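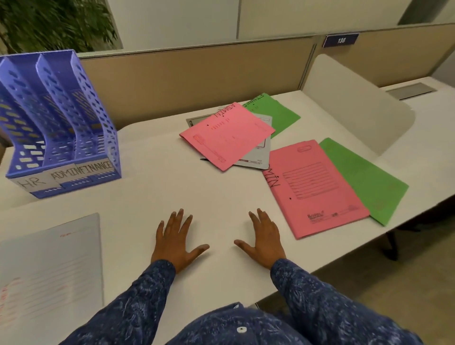

Start with your hands flat, please, and leave them there until you hear the tone, said Chin-lung Hung, and that was the first instruction any of us got at the Jorkance open day. It was given to the person at the desk, but most of the visitors standing behind the partition went quiet as well.

I went in November with a colleague from our records department. We look after paper files for a group of clinics, so when the invitation mentioned sorting folders we put our names down. Jorkance collects examples for firms that want to teach robots ordinary jobs. This site does office work only. A different one does kitchens, and it isn't open to visitors.

The morning began with coffee and a short talk in a room with poor heating. Chin-lung runs the floor and did most of the speaking. The customer for the filing work is called Clota, and it wants a two-armed machine that can clear a desk at the end of the day. To get there it needs people doing the same thing many times, filmed from the height of their own eyes, with each attempt saved as a separate piece. Jorkance calls each piece an episode. The filing job has an order of 400 episodes and they had 249 accepted when we visited.

After the talk we were taken round the desks. It is a normal office, with beige partitions and white storage cupboards, and I had expected something more like a studio. Chin-lung said the customer had asked for a normal office. They tried plain backgrounds for an earlier job and the system learned that desks always have plain backgrounds.

The filing task goes like this. There is a blue plastic organiser with three compartments, marked HR, ADMIN and FINANCE. The folders have the same words written on them in black marker. The person has to put each folder in the compartment with the matching word. It sounds too simple to need 400 goes, and I said so. The reply was that the words are simple but the folders aren't. Card bends, one folder slides on top of another, and a hand coming down on a pile has to decide where the edge is. A robot can't copy any of that from a written rule.

The starting layout changes between episodes. Some begin with the folders in a heap, turned so that the writing is upside down or sideways. Others begin with them set out facing the person and easy to read. The layouts are on a printed sheet kept by Vsevolod Lytvynenko, who sets up the desk and then steps well back. He told us the untidy ones take him longer to arrange than the tidy ones, as a heap that has been placed by hand tends to look placed. He drops the folders from a little way up and takes what he gets, within the limits on the sheet.

The sheet for visitors had the running order on it, and I copied it down:

1. Desk set to the layout given on the sheet, organiser at the back.

2. Hands flat, palms down, and still. On some layouts they rest on the desk and on others they rest on a folder.

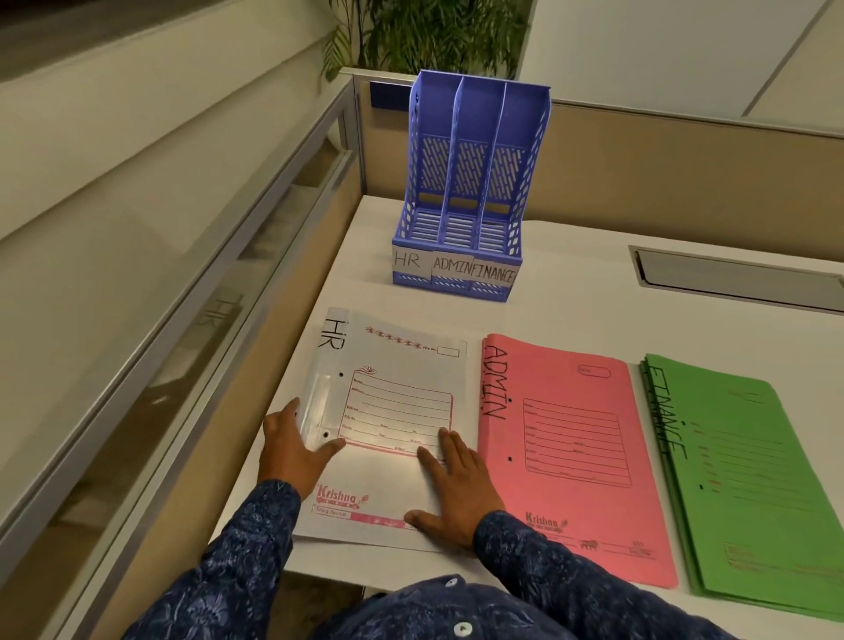

3. Tone sounds. Pick up one folder at a time and file it by its word.

4. If a folder slips or goes in the wrong place, put it right and carry on. Do not stop the recording.

5. Hands flat again at the end. Wait for the second tone.

6. Say aloud whether anything went wrong.

Step 4 caused the most talk. My colleague thought mistakes would be thrown away, and at one time they were. Now they are kept and marked, so that the system has some examples of how to recover from one. What does get thrown away is an episode where the person reaches out of view, or talks to somebody and turns their head, or starts before the tone.

The checking is done in a side room on two screens. The software is called Fotum and it is not pretty, but I could follow it. Each episode plays as a strip with coloured marks for where a reach starts, where the fingers close and where the folder is let go. The person checking can move the marks. Tsz-kin Yu was working through a batch and let us watch over her shoulder. She had a rule of her own about when a grip counts as a grip – when the fingers have curled, even if the folder has not moved yet. We spent a good ten minutes on this and I think it was the most useful part of the day. In our own office we have never agreed on when a file counts as returned, so I had some sympathy.

She also showed us how the middle of an episode is used. A person working with some of the folders put away and others still out has to look at the organiser and the desk together, and the system needs plenty of moments like that.
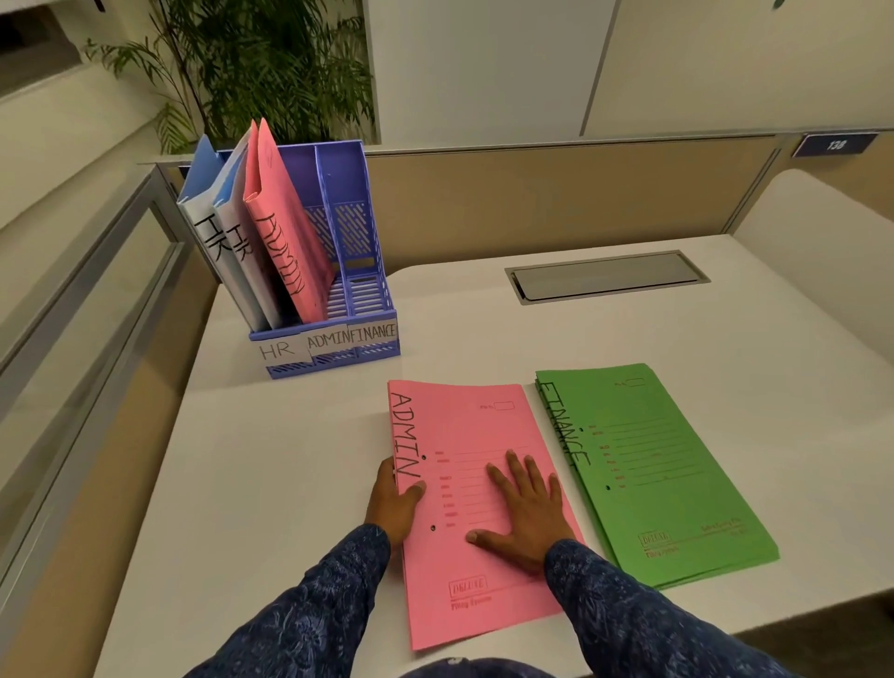 Couldn't you just colour-code the lot and skip the reading, asked Femi Iyamu from the back of our group. Chin-lung said that was a fair point and that it was already a worry. If pink always means ADMIN and green always means FINANCE, the system may learn the colours and ignore the words. It would then look very good here and fail in any office with brown folders. Clota has asked for a second round with the colours mixed up. Vsevolod is not looking forward to writing out the new folders.

Femi then asked whether the people doing the filing get bored. They work for up to 2 hours and then swap to another job. Lino Mancuso, who had done the filing desk all through October, said boredom was less of a problem than getting too good at it. After enough goes he was filing without looking, and those episodes were no use because the view from his head didn't match what his hands were doing. He had to slow down and look at each folder again. He still does it at home with the post.

After lunch (sandwiches, plenty of them) there was a demonstration of an early version of the trained system, which they call Tai. It ran on a recorded view with no arms attached, so all it did was mark on the screen where it would reach next and which compartment it would choose. We saw 8 tries. It chose the right compartment in most of them and was less sure about where to take hold, mainly when one folder was lying over another. Chin-lung did not make excuses for it and said the overlapping layouts were the ones they had fewest of.

I asked about paper inside the folders, as ours are often thick and badly fastened. They have not got to that. It is down for next year, along with folders that have no writing on the front at all.

Practical notes for anyone thinking of going. The visit takes most of a day and the second half is better than the first. Bring a jumper for the talk. Parking is behind the building and the entrance is at the side, not the front – the front door is locked and there is no bell. You are asked not to speak near a desk while a recording is going on, and there is a light on the wall to tell you. Visitors can have a go at the filing themselves if they sign a form. My colleague did, and had her first try rejected for starting before the tone.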